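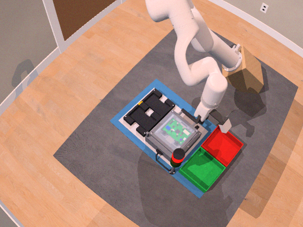
Blue sheet and dark grey mat on a light plank floor

Stopping mats creeping about on a plank floor
Posted by Lenka Beneš, March 2021

Hello everyone, I hope this is the right section. We moved into a ground-floor flat with light wood planks all the way through, and I do love them, but every mat I put down goes for a wander. The one under my sewing table is the worst. I set it nice and straight in the morning and by teatime one corner is pointing at the door and I've nearly gone over on it twice.

I bought a spray called Priltix that is meant to make the back of a mat grippy. It was lovely for 2 weeks and then it went dusty and did nothing at all. My neighbour says to use double-sided carpet tape, but the floor belongs to the landlord and I'm nervous of leaving marks – he is a nice man but very fond of that floor. The mat is quite heavy, with a smooth rubbery back. Is there anything I can put under it that won't spoil the planks? I'd like to be able to lift it for sweeping as well.

Thank you in advance, and sorry for the essay!

Bimla Negi

Hello Lenka, and please don't apologise, I've had the very same bother in three different houses and could write you a book. Leave the tape in the shop. I used it in our old hallway and it took me a whole weekend with a plastic scraper and a bowl of warm soapy water to get the sticky off, and there was still a dull patch by the stairs when we left.

Before you spend anything, take the mat outside and wash the back of it. Use a little washing-up liquid in warm water, a soft brush, then rinse it well and let it dry right through, overnight if you can. Your spray has very likely left a powder behind, and powder on a smooth floor is as good as a slide. Sweep the planks and go over them with a cloth that is barely damp, paying attention to the seams where the grit hides.

If it still moves, get an open-weave underlay, the sort that looks like a net, and cut it 2 cm smaller than the mat on every side so it doesn't peep out. Mine came from Wamar and I've had it 8 years. Do check the packet says it is safe for varnished or lacquered wood, as some of the cheap rubber ones can stain. I lift mine every month or so to let the floor breathe, and my husband says I fuss, but there isn't a mark on it.

Let us know how you get on – I'd love to hear.

Wafula Lyimo

Put a table leg on it. Worked for mine.

Harsh Nishad

I agree with Bimla about washing it first. One small thing to add: look at which way the mat travels. Mine always crept towards the window, and it was my chair doing it, every time I pushed back to stand up. I changed the hard castors for soft ones and the mat has hardly shifted. If your sewing chair has wheels, that may be half your trouble. I'd also ask the landlord what finish is on the planks before buying any underlay, as he probably still has the tin.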